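Trerkport bus cuts put off till December

The number 44 bus will keep running through Bivstead until at least December, after the operator Auer agreed to hold off on its new timetable. Word came through just after 4pm. No notice at the stops yet.

Under the old plan the last bus out of Trerkport would of gone at ten to seven, leaving late shift workers with a taxi or a long walk. A petition against it got 2000 names.

"Pleased, but it's a delay, that's all," said Rahel Stöckli, who started the petition. "We want the evening buses kept for good."
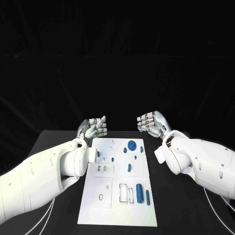
Auer says the evening runs lose money, and that it needs 60 passengers a night to keep them going. Last winter it was getting 49. Campaigners say those figures were taken while the Mill Road bridge was shut and half the village couldn't get to a stop. Fair point, says the council, which has asked for a fresh count in the autumn.

Wendelin Ortner, for Auer, said the firm would "look again at all of it", fares included. Would not be drawn on the school run. That one stays as it is for now, same times, same stops.

Passes already bought stay valid. Refunds for anyone who cancelled early, ask at the Trerkport ticket office, mornings only. 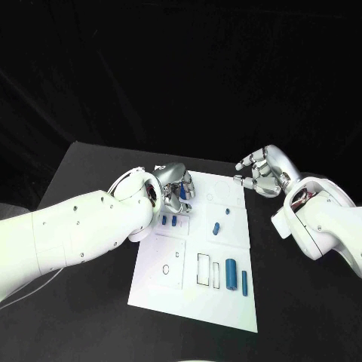

What happens next

Public meeting at Bivstead village hall, 7pm, date to be confimed. Fabian Hollenstein in the chair. Questions in writing beforehand if possible, or just turn up.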